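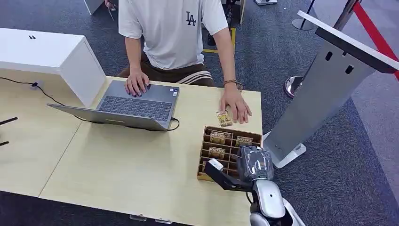

*Packet tray and laptop, gripper over the tray.*

**bukola_onuoha** wrote:
Hi all! I'm at 18 remote-control runs of the packet task on our Igwe arm now, and I'd love a second opinion before I record more. The driver (me, usually) slows way down over the tray, because the walls between the cells are thin and I'm scared of clipping one - so the policy has learned to dawdle there too. Do I trim those pauses, or leave them in?

**troltholm_vaughan** wrote:
Leave them, Bukola! A pause right before a grasp is you lining things up, and when I cut mine, the arm dove in crooked every time. I'd spend the evening on 10 more runs with the tray shifted a little between them.

**bukola_onuoha** wrote:
Okay, shifting the tray I can do. I did try guiding the arm by hand back in May, and it was smoother, but my own arms kept getting into the camera view, so I gave up on it.

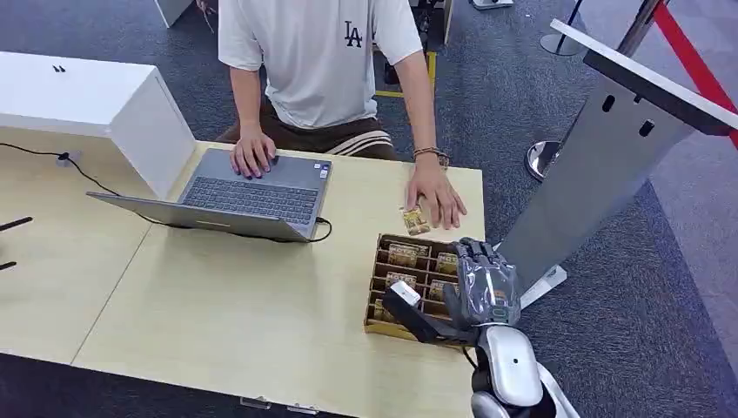

**konton29** wrote:
I'm with Vaughan on moving the tray, but I really don't agree about the pauses. Anything over 2 seconds I cut, and my grasps got better for it. Maybe train it both ways and post what you get?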